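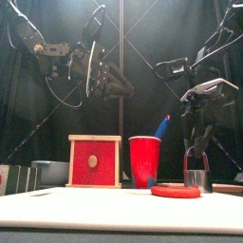 White tabletop against a dark curtain.

How to paint an old tabletop white

A white top is harder to get right than a painted chair or a chest of drawers. It takes plates, elbows, hot mugs and a damp cloth several times a day, and every brush mark shows when the light comes in low. Most of the work is in the preparation. The painting itself is short spells with long waits in between.

These instructions are for solid wood and for veneer in fair condition. They will also do for melamine if you use the right primer. They won't do for glass, stone or anything that gets a hot pan put straight down on it.

The table I had in mind when writing this is our long one, 219 cm end to end, which started out as orange varnished pine and had been through a rented house and a shed before it came to us. I have since done a small desk and a bedside table in the same way.

What you need

Sugar soap or a similar degreaser
A bucket, two sponges and some old towels
Sandpaper in 120, 180 and 240 grit
A sanding block (a cork one is fine)
Wood filler and a flexible filling knife
Stain-blocking primer
White furniture paint in satin or eggshell
Clear water-based varnish, the hard-wearing kind sold for floors or worktops
A short-pile foam or microfibre roller, 10 cm wide, with spare sleeves
A good synthetic brush for the edges
Masking tape, dust sheets, dust mask, gloves

I used Bosik primer and Sindel eggshell on the long table. Both are water based and both wash out of a roller with warm water and washing-up liquid. If you already have a paint you like, use that, but check the tin to see whether it can go under a water-based varnish.

Choosing the white

Take more care over this than you think it needs. A white that looks clean on the wall can look yellow lying flat under a lamp, and a very blue white makes food look grey. Paint two coats of each white you are considering on a piece of card and leave the cards flat on the table for a day. Look at them in the morning, then again with the lights on in the evening.

Brilliant white from the trade shelf is the coldest. For a kitchen I would go one step softer. For a desk or a sewing table, where you want to see small pins and pencil marks, the colder white is more useful.

Sheen matters as well. Matt marks when you wipe it, even under varnish. Gloss shows every dip in the wood. Eggshell or satin sits between the two and is the easiest to touch up later on.

Step 1: Take the top off if you can

Look underneath. Many tops are held on with screws through brackets or with small wooden buttons that turn in a slot. If yours is, undo them, put the screws in a jar and lay the top on trestles at a height where you don't have to stoop. Put an old blanket on the trestles first.

If the top is glued on, leave it where it is and tape the apron and legs. Run the tape tight up under the overhang and hang newspaper or a dust sheet from it.

Step 2: Wash it

Wash before you sand. Sanding a greasy table pushes the grease into the wood, and the paint then pulls away from it in little round craters.

Mix the sugar soap as it says on the packet. Go over the whole top, the edges and a hand's width of the underside, where people's fingers go. Rinse with clean water and a clean sponge. Dry it with a towel and leave it overnight.

Old silicone polish is the worst thing to deal with. If water beads up on the surface after washing, wash it again.

Step 3: Fill

Scrape out loose bits from dents and cracks. Press the filler in and leave it slightly proud, as it will shrink. Deep holes need doing in layers. Let each layer go hard.

Decide now how much you want to fill. Small dents along the edge can stay if you like them. Dents in the middle of the top are a nuisance under a sheet of writing paper, so I fill those.

Lifting veneer should be glued down before any filler goes near it. Work some wood glue under the flap with a thin knife, lay baking paper over it, then a flat board, and put a weight or a clamp on it until the next day.

Step 4: Sand

Start with 120 grit on bare or varnished wood. On veneer, start with 180 and keep a light hand, especially near the edges. You are only taking the shine off, so stop when the surface looks evenly dull. There is no need to get back to bare wood.

Sand with the grain. Keep the block flat and don't tip it at the ends of the stroke, or you will round over the edges. Do the edges last, by hand, and just break the sharp corner a little. Paint doesn't hold on a knife-sharp corner and will chip there first.

Vacuum with the brush attachment, then wipe down with a barely damp cloth. Wear the mask for all of this. If the table has very old paint on it, test it for lead before you sand anything, and get advice if the test is positive.

Step 5: Prime

Pine has knots, and knots bleed. So do mahogany and most dark stained woods. A stain-blocking primer holds that back, but it needs to go on evenly.

Brush the edges first. Then roll the top in strips the full length of the table, each one overlapping the last a little. Roll lightly at the end to even it out and then leave it alone. If you go back over it when it has started to grab, you will get a texture like orange peel.

When it is dry, look for yellow or brown patches. Spot prime those and wait again. On our pine top two of the knots came through and needed a second go with the brush. After that, give the whole top one more coat of primer.

Rub down with 240 grit, very lightly, and clean off the dust.

For melamine or laminate, swap the ordinary primer for an adhesion primer. Zastetard do one in a small tin that covered my desk with some left over. Leave it for the full time given on the tin before you paint over it, even if it feels dry sooner.

Step 6: Paint

Stir the paint well, right down to the bottom of the tin. Don't shake it. Pour some into a tray and put the lid back on.

Damp the roller sleeve and squeeze it out. Load it, roll off the excess, and work in strips as you did with the primer. Thin coats are better. The first coat will look patchy and you will be tempted to put more on. Don't.

Leave it for as long as the tin says, and longer if the room is cold. I painted in March with the heating off to save money and had to double every drying time. Then sand very lightly with 240, wipe, and put on the second coat.

White over dark wood often needs a third coat. Look at it from the side, with a lamp held low at one end, before you decide.

Step 7: Varnish

Leave the last coat of paint for two full days before you varnish. Check the tin of varnish says non-yellowing. Oil-based varnish will turn a white top cream within months.

Stir it gently so that you don't get bubbles. Roll or brush it on thinly, and keep going in one direction. Three coats is sensible for a dining table and two will do for a desk. Rub down lightly between coats but not after the last one.

Step 8: Leave it

The top will be dry to touch in hours but it goes on hardening for weeks. You can put light things on it after a few days. Keep wet things, tablecloths, lamps with rubber feet and anything heavy off it for as long as you can manage. Rubber feet are a particular problem, as they can stick to fresh varnish and leave a ring that won't come out. Felt pads cure that.

Looking after it

Wipe with a soft damp cloth and a drop of washing-up liquid. Don't use cream cleaner or the green side of a sponge, as both dull the varnish.

Tea, turmeric, beetroot and red wine should be wiped up straight away. If a mark stays, make a paste of bicarbonate of soda and water, leave it on for ten minutes and wipe it off without rubbing. Newsprint and cheap paper napkins can leave ink behind when they get damp.

Use mats under anything hot. We have the woven ones from Nông, which are thick enough for a teapot and go in the wash.

Common problems

Brown spots coming through: the primer was too thin over a knot. Sand the spot, prime it, then paint and varnish again.

Bits in the finish: dust settled while it was wet. Wait until it's hard, sand flat with 240 and recoat. Close the windows next time and keep the dog out.

Paint peeling in sheets: usually grease or polish left underneath. There is no quick mend for this one. Scrape it back and start again from the washing.

Chips along the edge: touch in with a small artist's brush, let it dry, and dab varnish over it. Keep a little of the paint in a jam jar for this, with the name of the colour written on the lid.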